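Gripper Comparison in Simulation: Wrist Camera Gallery

Birkari Laboratory, Manipulation Group

This page presents selected views from the gripper comparison carried out by the Manipulation Group in November. The comparison was conducted entirely in simulation, using a wrist camera model attached behind the gripper. Its purpose was to decide which gripper model and which camera placement should be adopted for the next series of household tasks, and to record the reasons for that decision in a form that other groups in the laboratory may consult.

Two gripper models were considered. The first, referred to here as the Floreck, is a parallel model with two straight fingers. The second, the Dizon, is a linkage model with a longer reach and a wider body. Both were mounted on the same simulated arm and driven by the same position controller. Each model completed 200 trials, divided evenly between approach tasks and contact tasks. The trials were designed by Kaisu Koivisto and the controller settings were prepared by Lev Polishchuk.

Readers who wish to cite this material are asked to refer to the full report, which contains the tables and the settings files. The gallery is intended as a companion to that report and does not replace it.
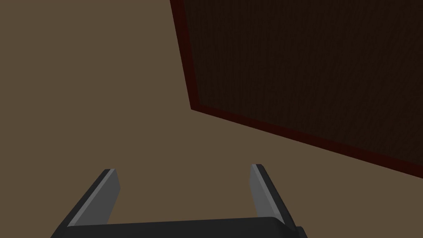
Wrist camera view with the fingers open and a dark wood-grained panel to the upper right.

Approach tasks began with the gripper open and clear of all furniture. The arm was then commanded to move toward a chosen point at a fixed speed, and the controller was required to stop it at the correct distance. The group paid close attention to how much of the camera view was taken up by the gripper itself. A view that shows both fingertips is of great help to an operator, but every part of the gripper that enters the picture hides something else.

Three camera placements were proposed at the outset. One was withdrawn early because the body of the gripper covered the target during the last part of the approach. The remaining two differed only in tilt. The steeper tilt gave a better view of the space between the fingers, while the shallower tilt gave earlier warning of upright surfaces. Operators were asked to work with each placement for 90 minutes before stating a preference, and most of them changed their minds at least once during that time.

Surface materials were kept plain in most of the test rooms. Large areas of a single color are difficult for the depth estimation module, and the group wished to see how each placement behaved when the view offered few features. A small number of textured items were added so that the module would have something to hold on to in part of the view.

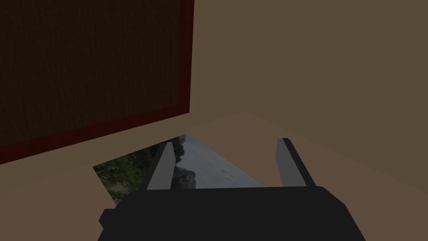 The results for flat items were of particular interest. A thin item lying on a surface offers very little for a finger to press against, and the usual pinch grasp is of limited use. The controller was therefore set to lower the gripper with the fingers apart, hold position, and report its estimate of the surface height before any attempt to close. Estimates were compared with the known geometry of the room. With the steeper tilt, the error stayed within 6 millimeters in every recorded trial. With the shallower tilt it did not, and the largest errors occurred where two plain surfaces met at a shallow angle.

Operators also commented on finger color. In an early version of the Floreck model the fingers and the body shared a single dark shade, and it was hard to judge the gap between the tips in dim rooms. Lighter inner faces were introduced at the request of the operators - a small change, but one that was welcomed by everyone who used the model afterward.

Contact tasks placed heavier demands on the controller. The arm was brought close to upright furniture surfaces and asked to hold a steady distance while the wrist turned. Wood-grain finishes were included because fine, repeating lines can mislead the motion tracking module when the camera is very near to them.

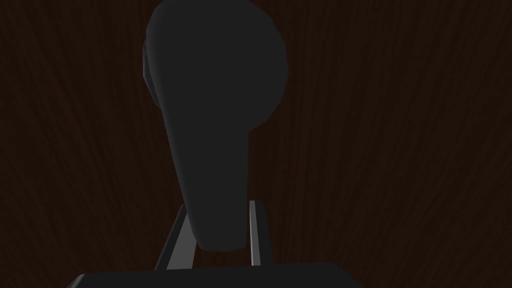

Tracking was lost more often at close range than the group had expected, and the difference between the two gripper models was smaller than the difference between the two controller settings. The slower setting recovered tracking without operator input in most cases. The faster setting usually did not, and those trials were ended early and marked as incomplete in the report.

On the basis of these findings, the group has adopted the steeper camera tilt and the slower controller setting for its next series of tasks. The choice of gripper model remains open. A further comparison will be held with the Grunville test rooms, which contain a greater range of furniture and lighting conditions. Requests for the settings files may be sent to Kaisu Koivisto through the laboratory office.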